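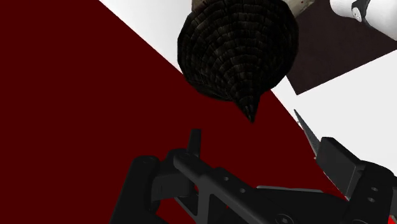
Robot Manipulation Laboratory
Handout 4: Notes for the demonstration visit to Vollholm
Prepared by Nantana Petchrat. Revised 2024-09-24.

1. Purpose of the visit

The group sees two stations. Station A is a simulated workcell driven by the same control software as the hardware. Station B is the physical arm. Houda Radwan runs Station A and Flor Huanca runs Station B. Each demonstration is followed by a question period, and the answers are needed for Problem Set 3.

2. Station A: the simulated cell

The view on the operator's monitor comes from a camera close to the gripper, so the gripper fills the bottom of the picture at all times. Students used to an overhead view should allow a few minutes to adjust. Distances along the viewing direction are hard to judge from a single view.

The rendered surfaces are plain. The maroon area and the white area carry no texture, and a feature tracker finds little to hold on to in either of them except the straight boundary where they meet. The dark object with the pointed tip is a different case. Its surface is covered in small overlapping bumps set in curved bands, and a tracker will return many candidate points there. Many of these resemble their neighbors, so false matches between bands are common. Compare this with the smooth white item in the upper right corner, where highlights may be mistaken for features.

Note the following terms, which Radwan will use without defining them:

Approach vector: the direction in which the gripper moves toward the object before closing.
Standoff: the distance between gripper and object at which the approach begins.
Occlusion: loss of view of one body behind another. The fingers themselves are a frequent cause.
Clearance: the smallest distance between any part of the gripper and any body it is not meant to touch.

The planner at Station A samples 1,000 candidate grasps per request. Candidates that violate clearance are rejected first. The rest are ranked by a score described in the Lecture 6 notes. In the March session the planner kept 715 candidates after the clearance test and 13 after the reachability test. Record the corresponding values for your own session, as they depend on the starting pose.

3. Station B: the physical arm

Station B uses the Inport controller and a calibration plate supplied by Guérin. The arm repeats a single approach at three speeds. Watch the settling time at the end of each motion. The simulated arm settles at once because joint compliance is turned off in the model – this is a known difference and should not be reported as a fault.

Stay behind the yellow line while the arm is powered. Only Huanca may reset the emergency stop.

4. What to record

a) Starting pose, read from the operator's display.
b) Number of candidates before and after each test.
c) Any grasp the operator overrides, with the reason given.
d) Settling time at Station B for each speed. Log files are sampled every 700 microseconds; convert to milliseconds before plotting.

Work in pairs. Li-hua Liao will post the log files in the Bemberg folder after the visit.

5. Questions for discussion

How would the ranking change if the camera were fixed to the table?
Which surfaces in the simulated cell would give a stereo method the most trouble?
A tapered object can slip out of a parallel grasp. Where should contact be made, and what does the friction coefficient have to be for a given taper angle?

Reading before the visit: course notes, sections 5.2 and 5.4. Section 5.3 may be skipped. Corrections to this handout go to Houda Amrani.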